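Monday, October 7, 2019

Aggregate notebook, Pendton quarry samples

The second delivery from Pendton came this morning, 2 bags, 60 kg together. The labels are readable but one bag was tied badly and some fines are lost on the van floor. I wrote this on the sample sheet so we do not wonder later why the fine part is low.

Drying

Put everything in the Brabec oven at 105 degrees, to stay until the mass is constant. The door seal is still weak at the lower corner. Please do not open it before tomorrow, also not for a short look.

Sieving

I used the old material from the Sekau pit for checking the shaker. Charge was 2,000 g. After the run I missed more than I like, and found the grains in the mesh of the 4 mm sieve. Brushed from below, weighed again, now the loss is acceptable. The 63 micron sieve has a small tear near the rim, I have put it away with red tape. We need a new one before the washing test.

The gear unit of the small jaw crusher (the Flender one) makes a dry noise when it starts. Oil level is good. I did not crush anything today.

Bench

The white top, with the thin grey lines:

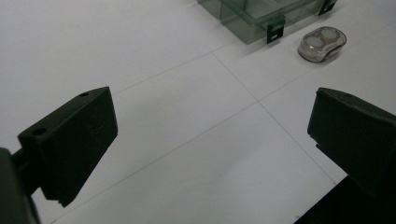
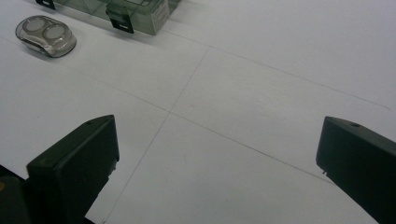 To do

Weigh Pendton after drying, then split with the riffle box. Keep 400 g from each bag as reserve, in the closed jars and not in paper.

Ask the quarry from which face the second delivery was taken. The first one was from the upper bench and had much clay, so the two results should stay separate until we know.

Order the sieve.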